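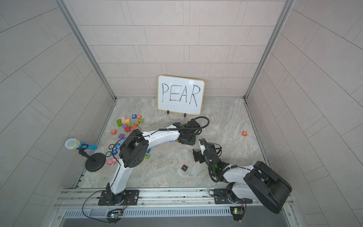
Why is the spelling "ea" hard for beginning readers?

The same two letters stand for several different vowels, and the letters around them only sometimes show which one is meant.

Unit 2. Vowel spellings with more than one value
Course notes, S. Hoarau

2.1 Values of "ea"
The most frequent value is the long vowel of "bead" and "team". A second group has the short vowel of "bread" and "head". A small third group has the vowel of "steak" and "great". Before "r" the pattern splits again: "ear" and "hear", "bear" and "pear", "earn" and "learn", "heart".
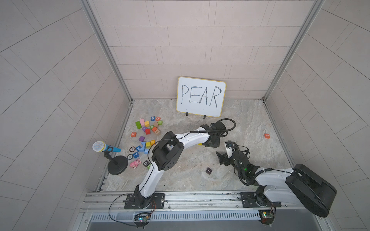
PEAR on a whiteboard, with letter and number blocks.

2.2 Homophones
"Pear", "pair" and "pare" sound alike in most accents. A learner who can sound out each one still has to store the link between spelling and meaning. Dictation of single words is therefore a poor test for this set -- use a carrier sentence. 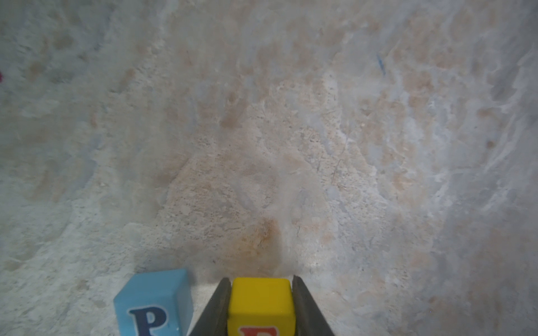 Mottled surface, close view.

2.3 The Tremer list
The list used in this course has 275 word types with "ea", drawn from graded readers. Compound words are entered under their first part. Proper names are left out. The Rillthorpe edition treats "tear" (to rip) and "tear" (from the eye) as one entry; we count them as two.

2.4 Letter names and sounds
The name of the letter P contains its sound at the start. For F and M the sound comes at the end, and for W it is absent. Errors such as Y for the first sound of "wet" follow from this.

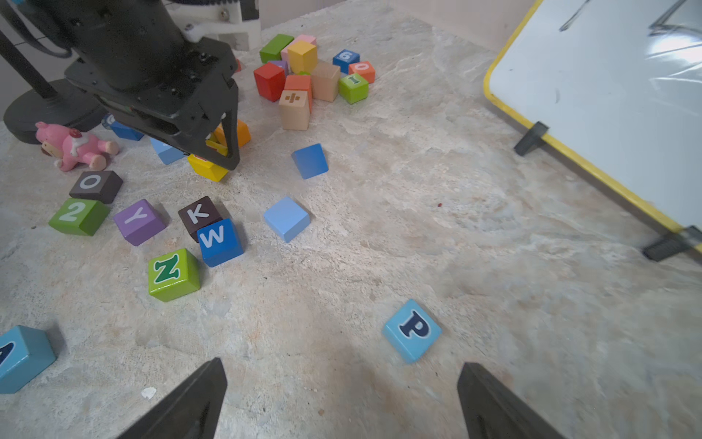 Letter P on a light blue block.

Exercise 9. Sort the words in 2.1 by vowel. Mark any that differ in your own accent.

Reading for next session: Guérin, chapter on vowels before "r". Skip the appendix.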